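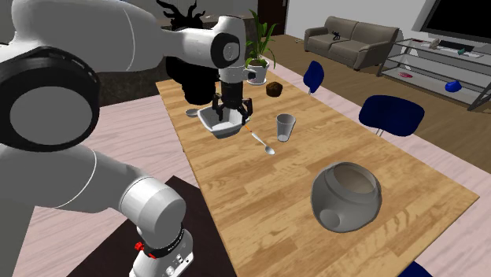 Clearing the table, simulated: an arm above a white bowl, with spoons and a glass close by.

Can a machine clear the table yet?

Updated 24 Sep 2023 by Aicha El Sherbiny, Trisberg Household Pages

Readers write in about this more than any other gadget question. The short version is that machines are good at chores where the job comes to them in a fixed shape. A dishwasher washes what you put in the racks. A floor robot cleans the floor you have already cleared. Picking up a bowl, a spoon and a glass from wherever people left them is much harder, and you can't yet buy a machine to do it that I would recommend.

Hard and easy items

Bowls are among the easier things, provided they are empty. A two-fingered grip can take one side of the rim, with one finger inside and one outside, and lift. The heavier the bowl, the more it wants to tip away from the grip. My everyday bowls weigh about 600 g and I pick them up from underneath with the whole hand.

Spoons are awkward as they lie almost flat. Most of us slide them to the table edge without thinking about it, or get a fingernail under the handle. Clear glasses are worse. Cameras often read straight through them to the wood, and squeezing too hard has an obvious result.

Wael Benmoussa, who fits kitchens at Droviletti, gets asked to leave space for a robot arm. He tells people to leave a spare socket and a clear bit of worktop, and spend the rest of the money on drawers.
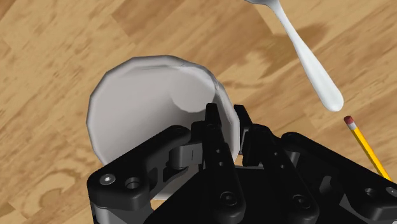

Is it worth waiting for one before replacing an old dishwasher?
Replace the dishwasher now if it needs it. Any arm that comes along later will still need somewhere to put the dirty plates.

What helps in the meantime

Clear in the same order every time: glasses first, then cutlery, then bowls and plates.

Keep pencils, post and keys off the eating end of the table. Give them a tray of their own.

Stand a 500 ml jug of warm soapy water by the sink and drop the spoons in as you carry them over - porridge comes off far more easily.

Stack bowls by size, and no more than you can carry in one hand.

If you have a floor robot, push the chairs in or lift them right out of the way. Half out is the worst position, as it gets stuck between the legs.

Empty the dishwasher before the meal, so that dirty things can go straight in.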